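Verncombe Coolant Test Kit CK-30

Coolant condition testing for heavy-duty diesel engines
Part no. 796-CK
Supplied by Grindden Fluid Services

The CK-30 is a bench and field kit for checking ethylene glycol and propylene glycol coolants in trucks, generators, loaders and stationary pump engines. It measures freeze point, pH, nitrite level and reserve alkalinity from a single drawn sample. Results are read by eye against the supplied colour charts and need no laboratory equipment.

Each kit contains enough strips and reagent for 30 complete tests. Refills are sold separately.

What the kit measures

Freeze point is read with the hand-held refractometer. The scale is marked for both glycol types and compensates automatically for ambient temperature between 10 and 30 °C. Calibrate with distilled water before each session and wipe the prism dry between samples.

pH is read from the first pad on the strip. A falling pH in a coolant that has been in service for some time indicates that the buffer is being used up or that combustion gas is entering the cooling system. Confirm a low reading with a second strip before draining.

Nitrite is read from the second pad. Low nitrite in a conventional or hybrid coolant leaves wet cylinder liners open to cavitation pitting. The nitrite pad does not apply to nitrite-free organic acid coolants; for these, use the Afolabi inhibitor strips listed under Accessories.

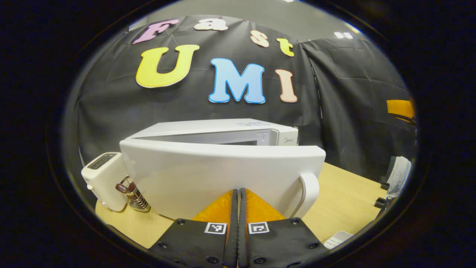
"Fast UMI" in foam-style letters on a black tarp.

Reserve alkalinity is found by titration. Draw the sample to the 10 mL line, add indicator, then add reagent one drop at a time, swirling after each drop, until the colour changes. Multiply the drop count by the factor printed on the bottle label.

Sampling

Take the sample from the radiator drain or a dedicated sample valve, not from the overflow bottle. The engine must be cool and the system depressurised before any cap or valve is opened. Discard the first 100 mL. Use the clean bottles supplied and label each one with unit number, engine hours and coolant type.

Contents

1 refractometer, glycol scale, with case
30 two-pad test strips in sealed tube
1 titration reagent, dropper bottle
1 indicator solution
1 graduated sample vial
6 sample bottles with labels
1 colour chart, laminated
1 hard case, 38 cm wide

Storage and shelf life

Store the closed kit between 5 and 25 °C, away from direct sunlight. Strips keep for 23 months from manufacture if the tube is unopened. Once opened, use within six months and keep the desiccant cap fitted. Do not use strips with discoloured pads.

Accessories

Afolabi inhibitor strips, organic acid type, tube of 30
Prikbridge sample valve, quarter-inch thread, brass
Reagent and indicator refill set
Replacement colour chart

Reagents are for workshop use only. Wear gloves and eye protection. Safety data sheets are packed in the lid of the case.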